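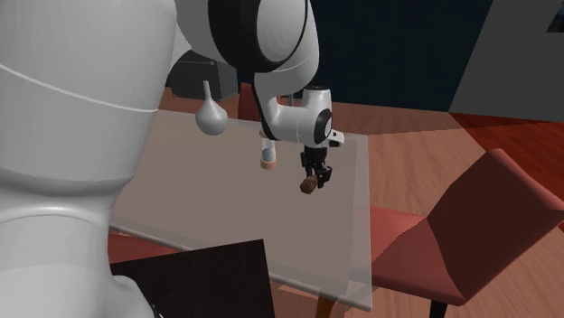
Vasau en el puesto de recogida: reseña tras un mes de pruebas

Saron Tsegaye
17 de marzo de 2025

Vasau es un programa para ensayar en simulación tareas de recoger y colocar antes de llevarlas al brazo real. En Imatham lo contratamos para decidir qué parte del turno de clasificación se podía automatizar. La licencia cuesta 1.810 euros por puesto.

El agarre de piezas pequeñas está bien resuelto. Un bloque marrón entre los dos dedos de la pinza se coloca con pocos ajustes, y las escenas se montan deprisa con la biblioteca de muebles. Lanzamos 207 ensayos y revisamos a mano los fallos.

Con objetos bajos y alargados hay que bajar mucho los dedos y afinar el ángulo. El manual dedica una página a eso y se queda corto.
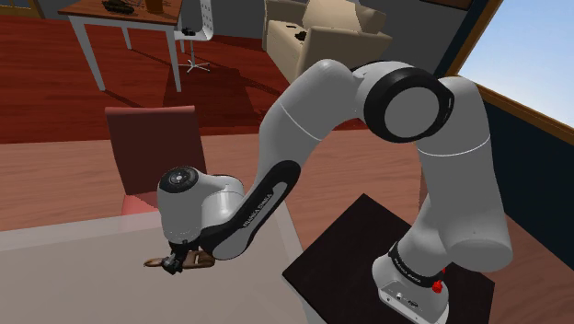 Brazo Franka Emika simulado, con la pinza sobre un objeto marrón alargado.

En la plantilla el cambio se nota más que en la producción. Tekle Fikre clasificaba a mano y ahora prepara escenas y anota errores; le subieron de categoría en octubre, cuando empezó la formación. Qusai Sayegh sigue en la mesa y se queja de que las pausas dependen del calendario de pruebas. Tiene razón, y el programa no ayuda: no permite reservar franjas por persona.

A favor: instalación en una mañana, registros claros, buena respuesta del soporte.
En contra: licencia por puesto, manual incompleto, exportación limitada a 200 ensayos por archivo.

Vamos a renovar dos puestos. El tercero lo dejamos pendiente hasta que se acuerden los turnos nuevos.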